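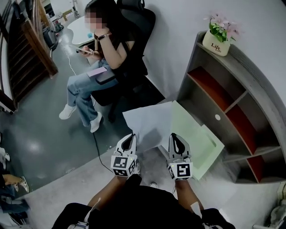 Uka student robotics project: progress report to the Jorine Fund

Prepared by Catríona Hennessy, project lead, Dunne House
24th December

Dear friends at Jorine,

I had promised this report would be with you before the holidays, and I am just about keeping my word. Thank you for your patience, and for the very kind note you sent after the autumn visit, which I read out to the students and which one of them has since stuck up beside the kettle. It has been a busy few months and I have a good deal to tell you, so I hope you'll forgive me if I wander a little. The spending is towards the end if you would like to go there first.

Where we had got to by September

You may remember that when we last wrote, the students were still driving Dumo, our small two-armed robot, with a pair of joysticks. They enjoyed it enormously and it was a lovely way for the new ones to get started, but it was terribly slow going. Picking a folder up off the floor could take most of an evening, and by the time it was done the people waiting for a turn had drifted off to do their homework. Ruairí McGrath, who looks after the technical side with me, had been saying for a while that we ought to let the students use their own arms and have the robot learn from that, and your grant is what allowed us to try it.

So the main work of the term has been with the hand-held grippers. The student wears the harness, takes a gripper in each hand and does an ordinary household job, and the recording is used afterwards to teach Dumo the same movements. The black-and-white patterns on the white cubes are how the software keeps track of where each hand is. I mention it mainly for your newer trustees, who asked me at the visit whether they were decoration!

Setting up at Dunne House

We moved the recording sessions into the long room with the wooden staircase, and I'm so glad we did. Our old workshop was fine for soldering but it looked like a workshop, and the whole point of Uka is that the robot should cope with rooms people really live and work in. In the long room there is the round white table, the curved grey bookshelf with its red-orange compartments, and the pot of pink flowers marked "Life", of which everyone has become very protective. People sit down, look at their phones, get up again and walk through. The students have learned to work with others about, and I think the recordings are the better for it.

The floor is dark and shiny, and Ruairí worried at first that reflections would upset the tracking. He spent a long evening on his knees with a torch and a desk lamp, and concluded that it matters much less than we feared provided the blinds are half down. Cables are another story. We have too many of them crossing the floor, and getting them tidied into proper covers is high on my list for the new year (I'll come back to it under the costs).

What the students have been doing

Twenty-one students signed up for the term, and I'm pleased to say that most of them have had a spell in every job, from wearing the grippers to keeping the log. Between them they have completed 117 recordings that we consider good enough to use. There were a fair few others that we set aside, mostly early ones in which somebody forgot to start the second gripper, and we have kept those too as they make a very useful lesson for beginners.

The task they have worked at hardest is what they call the shelf job. Things such as a paper bag or a folder are left leaning at the foot of the bookshelf, and the wearer has to lift them and put them away without knocking anything else. It sounds simple. A paper bag, however, is a dreadful thing to hold in two stiff fingers, as it folds up just where you have taken hold of it, and the students went through a great many ways of approaching it before Clodagh Mulligan suggested steadying the bottom with one gripper while the other takes the top edge. Everybody does it her way now. Her brother Oisín, I should say, maintains that his own method was nearly as good, and he has written it up at some length in the project log if you would like to judge for yourselves.

Lụa Tô has taken charge of the log itself and has been a marvel. Before she came to it our notes were a mixture of scraps of paper and things we hoped to remember, and now every session has a page with the task, the wearer, the state of the batteries and anything odd that happened. She also wrote a one-page guide for new wearers, in her own words, and I liked this part so much that I have copied it in:

"Go slower than you want to. Look at the thing before you reach for it. If you drop it, leave it on the floor for a moment and then pick it up properly, and write down that you dropped it. Check both green lights before you start. Tell someone if the strap is rubbing."

How Dumo is getting on

I want to be plain with you here. Dumo can now pick up the folder by itself on most attempts, provided the folder is standing more or less upright, and the evening it first managed this there was such a cheer that people came down the stairs to see what had happened. The bag is still beyond it. It reaches for the right place and closes its fingers, and then it lets go too early, and we don't fully understand the reason. Ruairí thinks we need more recordings with the bag turned at different angles. Oisín thinks the fingers need a softer lining. We plan to try both.

We had also hoped to start on the table task this term, clearing small things from the round table, and that has not happened. The shelf job simply took longer than I had allowed for, and we lost a fortnight to a faulty charging lead that we had blamed on nearly everything else first. I would like to move the table task to the spring, and I hope this will be agreeable to you.

Spending

We have spent 2,471 euro of the grant so far. The bulk of it went on the gripper sets and their harnesses, with the remainder going on storage for the recordings, spare batteries and a contribution to the heating at Dunne House. I have attached the receipts in the order they come in the ledger.

There is one change I should like to ask for. We had 700 euro set aside for the hire of a van to take Dumo to the schools' open evening, and a parent has very generously offered us theirs. May we put that money towards floor cable covers, a second charging station and the softer finger linings? The students drew up the list themselves, and argued over it with great seriousness, and I would be happy to send it on.

Plans for the spring

More bag recordings come first, and then the table. We would also like to have the older students train the next group of wearers, with Clodagh and Lụa leading, and I'd be delighted if any of you could come to one of those sessions and have a go with the grippers yourselves. They are lighter than they look, though your forearms will know about it the next day.

Safety has gone well and there is nothing to report beyond some rubbing from the shoulder strap on our smaller wearers. We have added padding, and we now change wearers more often.

I would be grateful to hear about the van money when you are back at your desks, and of course if anything here is unclear please do ring me. The students have asked me to send you their thanks and their best wishes for the new year, and I send mine with them.

With warm regards,

Catríona Hennessy
Uka student robotics project, Dunne House

Attached: receipts; session log; Lụa's guide for new wearers; Oisín's note on the bag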